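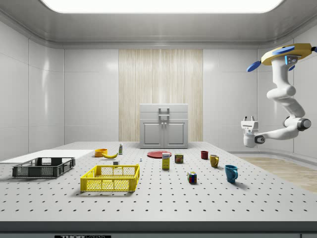 Page last changed: November, 4:40 pm

Reading time: 5 min

Ceiling mount or floor pedestal for a small sorting cell – what did you budget, and what did you forget?

gomon_bench wrote:
Hi all, long-time reader and a pretty rare poster, so forgive me if I ramble. We're a small outfit that packs mixed household goods for a few local shops, and after two years of talking about it we finally have money set aside for one arm. The layout we've been playing with in simulation hangs the arm over a big perforated table, with a yellow basket and a dark crate for the goods to go into and a mix of groceries and mugs to pick from. I love how it works on screen. What I don't love is the quote from Climska for the overhead structure, which came in at nearly the price of the gripper and the table put together! Has anybody here gone overhead on a small budget, and would you do it again?

Menzies_Mike_No wrote:
Welcome, and don't worry about rambling, you're among friends. We went overhead three years ago and yes, I would do it again, but only after paying an engineer to look at the ceiling first. Ours needed a steel cross beam that was in no one's spreadsheet. Get that visit done before you sign anything, even if you have to wait a few weeks for it.

fundine_floor wrote:
I'll be the grump. For one arm and one table I think overhead is a luxury. A pedestal bolts down in an afternoon, you can move it when you change your mind (and you will change your mind), and the money you save goes into a second gripper and a box of spare fingers. I've watched two shops spend their whole first year's budget on structure and then run out before they got to training.

gomon_bench wrote:
That's fair, and it's just what my business partner says too, only louder. My worry with a pedestal is that it eats table. Ours is going to be crowded, and people need to walk up to it from more than one side to refill. 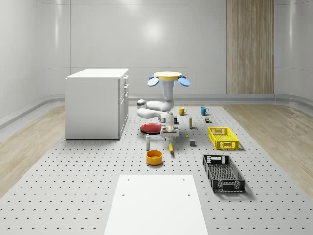 So let me put the money question a different way, because I think I asked it badly the first time. Leaving out the arm, I have a list with 71 lines on it, everything from fasteners to the safety assessment, and I'm trying to work out which of those lines are real and which are me being nervous. Storage is a good one to argue over. I've put a white cabinet with drawers at one side, right on the same surface as the work, and my partner thinks it should go out on the wood floor where it can't get in the way of anything. The crates I'd like to keep close to the goods like this, with the banana and the bowl and so on only a short reach away, but I'm happy to be told I'm wrong about that as well.

Menzies_Mike_No wrote:
Side with your partner on the cabinet! Anything tall on the work surface is one more thing to plan around, and drawers mean hands reaching in. Put it against a wall and you may be able to drop a line or two from the safety assessment. The crates look fine to me. I would budget for twice as many as you think, though. We bought 200 and were borrowing from the shipping side within a month.

fundine_floor wrote:
Agreed on the cabinet, disagreed on the crates. Two hundred is a lot of plastic for a shop with one arm. Buy one style, test it, then order more. We had 103 of a style with handle holes our gripper kept catching on, and they're all holding potatoes in my garage now. Also, who is pricing that perforated top? Big ones cost a fortune and you may only need it under the fixtures.

gomon_bench wrote:
Oh, that one hurts, because it's the line I was proudest of. I like being able to bolt a fixture down anywhere and shift it the next morning. But you're right that I've priced the full size without asking whether we'd ever use the far corners. I'll get a second quote with a smaller piece set into a plain bench.

quietlathe wrote:
Popping in with one thing I haven't seen mentioned – freight. Our table was a good price and then delivery added $986, plus the forklift rental because the truck had no liftgate. Ask about the liftgate.

Menzies_Mike_No wrote:
Oh gosh, yes, the liftgate. And measure your door.

gomon_bench wrote:
Door measured, and it's tight but it goes. I've added freight and the ceiling visit, so I'm up to 73 lines, which my partner is going to enjoy. I still lean overhead, but I'll get a pedestal price from Climska as well and come back with both.

fundine_floor wrote:
Do that. I'll still say pedestal.

Comments (3)

pallet_jane: Saved this for our own planning. We had nothing down for spare fingers either.

oldbelt: Would have liked to see more on yearly upkeep. The purchase price is the easy part to plan for, and service visits are where our budget went.

tworooms: Did the Climska pedestal quote ever come back? I'm weighing up the same choice for a table a bit smaller than yours.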